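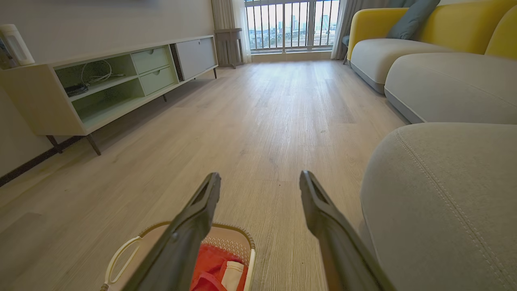
I bought my first tripod for less than the price of a camera strap, and for a while I thought it was fine. It held the camera up. The legs had plastic flip locks, the center column wobbled, and the head drooped a little after I tightened it, so I got in the habit of aiming slightly high and letting it sink into place. I took a lot of pictures that way, mostly in daylight, where none of it mattered very much.

It started to matter when I got interested in long exposures. Last December I went out to the harbor wall at Plikport to shoot the water at dusk. I had a borrowed dark filter and a remote release, and I came home with 109 frames. On the back of the camera they looked good. On the computer, when I zoomed in, I could throw out nearly all of them. The lamps on the far side had little tails on them, and the railings were doubled. I kept 7.

My first thought was the lens, and my second was the wind. I went back on a still evening and got the same thing. What I worked out in the end was that I had been extending the center column all the way up because I don't like bending over. With the column up, the camera is sitting on a thin pole on top of three legs, and any small movement gets bigger by the time it reaches the camera. I tried the same shot with the column down and the legs out, and it was a good deal sharper, even on the cheap tripod.

So that would be my advice before you spend anything. Put the column down. Pull out the thick leg sections first and leave the thinnest ones for when you need the height. Point one leg toward whatever you are shooting so you can stand between the other two. Use the remote or the two-second timer. If the lens has stabilization, try a few frames with it switched off and compare them with a few where it's on — some lenses know when they are on a tripod and some don't, and mine is one that doesn't.

I did replace the tripod in the spring. I looked at two. The Gevosano was lighter and folded up very small, and I would probably have picked it if I did any real hiking. The Weidemann was heavier and had no center column at all, just a flat plate where the legs meet. I paid $378 for it with a basic ball head, and that was more than I had planned on. It is not comfortable to carry. I have a piece of foam pipe cover taped around one leg and that helps when the metal is cold.

The other thing I changed was hanging my bag under it. A lot of people recommend this and I did it for weeks before I noticed that the bag was swinging. Now I let the bottom of the bag rest on the ground with just some of the weight on the hook. In a strong wind I skip the hook and keep the whole thing low.

I have taken a little over 1,000 frames with it so far. The best ones are from the footbridge at Hollska, early in the morning before people start walking to the station. A footbridge is a bad place for a tripod at any other time of day, as every step comes up through the legs. I waited for gaps and kept the exposures to eight seconds, and most of them came out clean.

I still have the old one. One of the flip locks has cracked, but it's good enough to hold a flash or a reflector, and I use it for that maybe once a month. Next I want to try the dark filter on moving clouds, and for that I need to sort out the color cast it leaves, a kind of brown that my usual white balance setting doesn't fix. I'll post the settings when I have something that works.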